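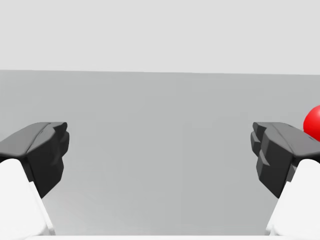 A red ball off to one side of the gripper, in simulation.

Tarar learns to find a ball it can barely see
Posted 1/28/18

I've been itching to write this one up! The little robotics group at Stutcombe has been working on a method they call Tarar, and last week they finally put out a short report on it. I read it twice on the bus and then went over to Sovcombe, where the group has its desks, to pester them for an afternoon.

So what is it? Tarar teaches a simulated two-armed robot to go after a ball when the view from its own wrist gives it very little to go on. Most grasping work I've covered starts with the object sitting nicely in view. Tarar starts with the awkward cases, the ones where there's a bit of red beside a finger or behind one and the arm has to decide which way to move before it thinks about closing on anything.

The trick, as far as I follow it (I'm a news person, not a math person), is that the software keeps a running guess about where the ball is and how sure it is of that guess. If the guess is shaky, the arm makes a small move that ought to give it a better look. If the guess is solid, it goes in. The two things are learned together, and the report says that's where most of the gain comes from. An earlier version had a separate "look around" routine bolted on the front, and it wasted a ton of time looking at stuff it already knew.

They trained it on 2,000 practice runs and then tried it on 200 starting positions it hadn't met before. It missed 22 of those. The old version, tested on the same 200, did a good deal worse, and it was slower too. I asked to see the misses and they were pretty fun to watch – the arm sort of dithers back and forth between two guesses until the clock runs out.

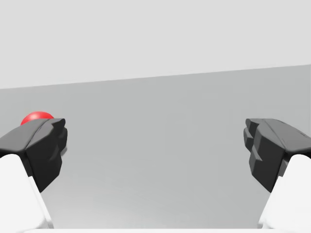
Does the arm need to see the whole ball before it starts moving?
A small visible part is enough to start with, and the guess gets updated after each move.

All of this runs in Buvix, the group's own simulator, and I have to say a word about Buvix, which I like a lot. It's plain as can be and it runs on an ordinary desktop. You can stop a run, back up a few steps, nudge the ball over and let it go again. I moved the ball maybe a dozen times and got told to quit hogging the keyboard. 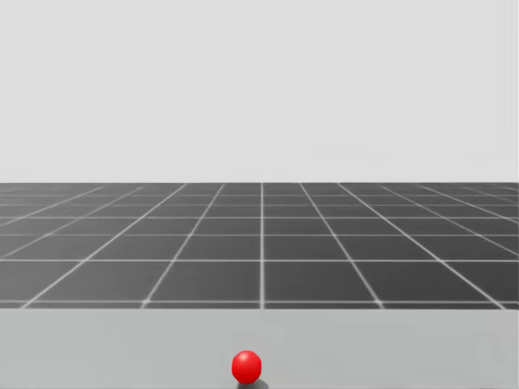
My big question was how much of this carries over to a real lab. The group is careful here, and the report has a whole page on it. Buvix worlds are very tidy: one shiny red ball on a bare gray surface, a dark floor with white grid lines behind it, and not another object to be found. Picking red out of all that gray is a gift to any vision system. Real tables have mugs and cables and bad lighting, and a method that leans on color could fall apart fast. They know it, and the next round adds clutter and balls in duller shades.

There's also the matter of the second arm. Right now Tarar treats each arm's view separately, so one arm can be lost while the other has a perfectly good look. Sharing the guess between them sounds easy when you say it out loud, but the first try made both arms more timid, and it got pulled from the report.

A longer write-up is planned for September, with the clutter tests in it. The Buvix files for the current runs should go up before then, and I'll add a note to this page when they do.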